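Asignaturas > Materiales de interior > Apuntes > Tema 4

Inicio | Programa | Apuntes | Prácticas | Tutorías

Apuntes del departamento de Interiorismo, agosto

Tema 4. Encimeras de piedra: elección, colocación y mantenimiento

En este tema se tratan las piedras que se usan en superficies de trabajo domésticas. Los suelos y revestimientos de pared quedan para el tema 5, aunque conviene tener presente que la encimera casi nunca se elige sola.

4.1. El mármol

El mármol es una roca metamórfica formada sobre todo por calcita. Es más blando que el granito y reacciona con los ácidos: el limón, el vinagre y el vino dejan marcas mates en el pulido. Esas marcas no son manchas, son pérdida de material, y por eso no salen con jabón. El color de fondo y la veta dependen de las impurezas de la caliza original. En las superficies grandes hay que decidir antes del corte hacia dónde correrá la veta.
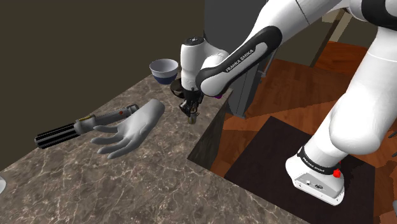

Wisdale, agosto

La encimera de mármol jaspeado en tonos topo, gris pardo y crema, con veta blanca fina en diagonal, pide un suelo que no compita con ella. Una tarima de tono rojizo funciona bien, y una alfombra marrón oscuro baja el contraste entre los dos materiales. El canto visto se estudia aparte: en sombra siempre parece más oscuro que el plano superior, y el cliente suele sorprenderse al verlo montado.

Para el caso práctico se usará la vivienda de Flemham. Presupuesto de material: 395 euros por metro cuadrado, sin colocación. El canto recto está incluido; el ingletado se cobra aparte.

4.2. El granito y la cuarcita

El granito resiste mejor el rayado y los ácidos domésticos. Su grano es más regular y las juntas se disimulan con facilidad. La cuarcita se confunde a menudo con el mármol en el almacén. La prueba habitual es una gota de ácido diluido en una zona oculta: el mármol produce efervescencia, la cuarcita no.

4.3. Medidas y apoyos

En la ficha de Vidmar el fondo de la pieza es de 553 mm y el vuelo frontal de 47 mm. Los vuelos mayores de 200 mm llevan escuadra o refuerzo metálico — esto se pregunta todos los años. La nivelación de los muebles se comprueba antes de tomar la plantilla y otra vez antes de colocar.

4.4. Color de la pared

Una pared oscura, por ejemplo en pardo oliva, recorta la encimera y resta importancia a las juntas. A cambio exige más luz sobre el plano de trabajo. Las muestras se miran en vertical y junto a la piedra, nunca sobre la mesa del taller.
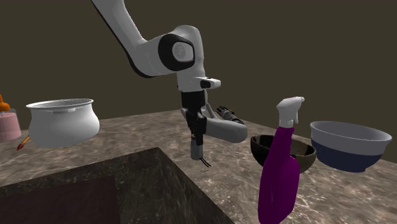 4.5. Sellado y limpieza

El sellador impregna el poro y retrasa la absorción, pero no evita el ataque de los ácidos. Se aplica con la piedra limpia y seca, y el sobrante se retira antes de que forme película. Para la limpieza diaria basta jabón neutro y agua. Quedan excluidos la lejía, los antical y los estropajos abrasivos.

Entrega: ficha comparativa de dos piedras del catálogo Vikari, con plano de despiece y sentido de la veta indicado con flecha.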